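Teaching by Demonstration > Household Tasks
Thread: Wiping boards: gloves, hand-held gripper, or teleop?

kbloxham
Hi all, long post, sorry in advance, I've never learned how to write a short one. I run demonstration recording for a small project we call Virnarer, and since April the main task has been cleaning cutting boards with a sponge. One hand steadies the board, the other scrubs, and at the end the sponge comes up off the board and both hands go back to rest. Sounds like the easiest thing in the world, and my mother laughed out loud when I told her what I do all day.

We have 2,822 episodes in the set and a policy trained on them that does a lovely job of moving a sponge back and forth in the air, maybe a finger's width above where it ought to be. Or else it mashes down so hard the board slides. I'd love to hear from anybody who has taught wiping by hand or by remote control, because I'm starting to wonder whether we picked the wrong way of showing it. 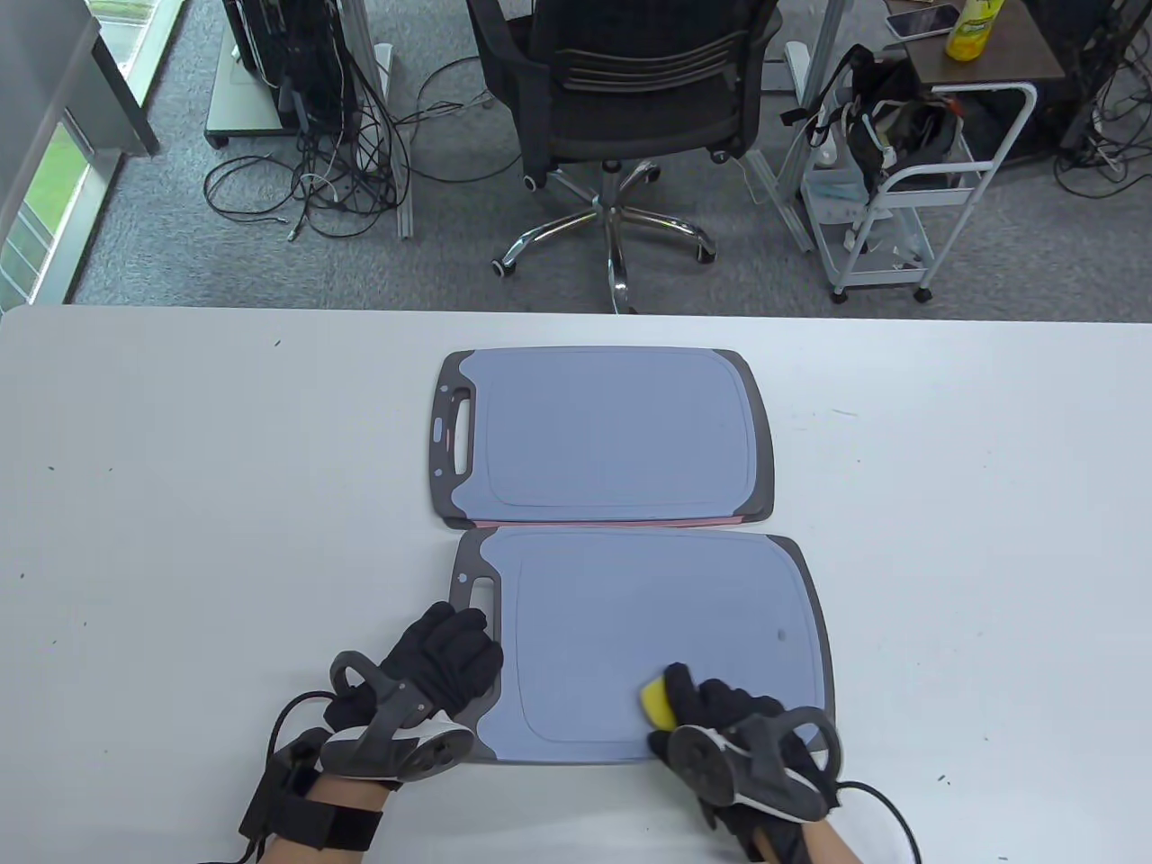 Our glove setup records where the wrists and fingers go and knows nothing at all about how hard anyone is pushing. I think that's the root of my trouble, but Thodoris on our team thinks it's the variety of strokes, and we've gone back and forth on it over a lot of coffee. With the left hand curled over the rim by the handle slot and the right one pressing the sponge down near the lower right of the board, you and I can see there's force going in. The tracker on the back of the glove only sees a hand that has more or less stopped going down. A light touch and a hard scrub come out as nearly the same path! The sponge squashes a little, sure, but that's down in the noise for us.

Anyway. Gloves, gripper or teleop, what would you do?

stockdale_d
Welcome to wiping, it ruins everybody. I'm going to be a bit of a grump and say teleop, every time, for any task where contact matters. If a person drives the real arm, then whatever the arm did is what you record, squeeze and slip and all, and you never have to guess how a human hand maps over. We did pan scrubbing on a pair of Sestora arms two winters ago, 285 episodes, and that small set beat a much larger glove set we'd been nursing along for ages.

It is slow, I'll give you that, and my shoulders were sore every evening. You also need patient people. But I'd take 285 good ones over 2,000 that lie to me about pressure.

Zodwa J.
Dennis, I love you but you say this in every thread :) Teleop without force feedback to the driver has the very same problem, only moved over. Our drivers couldn't feel the table so they hovered, or they came down like a ton of bricks and the arm faulted out. We got far better wiping from a hand-held gripper. You feel the drag of the sponge through the handle, so you naturally do the right thing, and the fingertips in the recording match the fingertips on the robot.

The catch is the grip itself. People new to it grab the sponge flat in the middle, and then there's no sponge left underneath to do the wiping. We ask them to pinch it near one end and let the rest lie down on the surface.
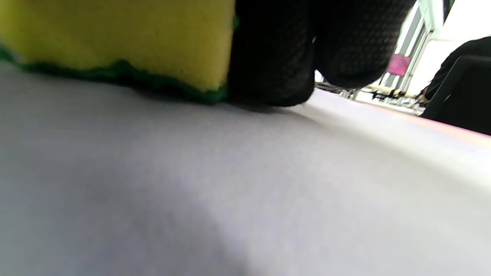 Does the hand-held tool have to use the same fingertips as the robot?
It should if you can manage it, because the policy learns how far the sponge bends and slips in those particular pads, and a different shape or a slicker surface will throw that off.

I'm putting that one up top in my reply because it gets asked every time I bring up grippers, and I found out the hard way. We swapped to harder pads on the arm halfway through and lost most of a month.

stockdale_d
Fair point on the hovering. Ours had a cheap buzzer in the handle that went off when motor current climbed, and I forget that not everyone has one. I still don't see how one gripper holds a board still and scrubs it, though. Kelly's task needs two hands.

Zodwa J.
Two grippers, one per hand. It's clumsy for the first hour and then you stop noticing. I'll admit curling over a rim is nicer with fingers, and if her robot has real hands then gloves make a lot more sense than my way.

thodoris_s
Thodoris here, the coffee one. Yes, the robot has hands, which Kelly left out of her very long post. So I don't want to throw the gloves away. My argument is that our people all scrub alike. Same corner first, same little circles, same side of the sponge. When I watched a batch from one afternoon back to back I could have sworn it was a single clip on a loop. A policy that's seen so little variety has no idea what to do when it finds itself a bit too high, because no one ever showed it how to come back down.

So my vote is for recovery episodes. Start with the hand in a bad spot, or the board turned at an odd angle, and fix it on camera. Jade did this with the Manolakis jar-lid task, didn't you, Jade?

jadenuttall
I did, and it was the single best afternoon of recording we ever had! I used an old Timex to time the sessions (no phones near the trackers, my own superstition) and we did nothing but mistakes and fixes. Start too far left, come back. Press too lightly, notice, press more. For wiping I'd have folks start in the air above the board and touch down slowly, over and over, at different spots.

I'd also nudge Kelly toward putting a little weight sensing under the table or the board. You don't need anything fancy. Then the gloves can stay exactly as they are, and the force comes from below. You line the two up afterward by having everybody give the board one firm tap at the start of each take.

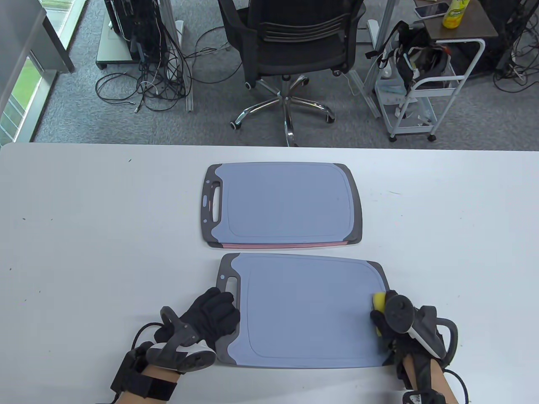

How long should one wiping demonstration be?
Long enough to cover the board once and put the hands back, which for our crew comes to about 20 seconds, and anything much longer is better split into two takes.

Past that point people drift, in my experience. They start chatting, the strokes get lazy, and the steadying hand forgets its job. I'd keep the steadying hand as a thing you check for when you go through the takes, too. We tossed any take where it let go in the middle of a stroke, even if the wiping was beautiful.

stockdale_d
I wouldn't toss those! If the board moves and the person catches it, that's exactly the recovery stuff Thodoris is asking for. Label it and keep it.

jadenuttall
Hmm. If they catch it, okay, keep it. Ours mostly didn't catch it, they just carried on scrubbing a board that was wandering away from them.

kbloxham
You are all so kind, and I'm a little embarrassed I forgot to mention the hands. The plan for now: gloves stay, Jade's weight sensing goes under the board, and the next two sessions are touch-downs and fixes only. I'll start with 5 people who haven't done the task before, so we get away from the little circles. Zodwa, could you send me the spacing on your tap-to-align step if you have one? And Dennis, I do want to hear more about that buzzer, mostly whether people got sick of it.

stockdale_d
They got sick of it by lunch. Will dig out the wiring for you tonight.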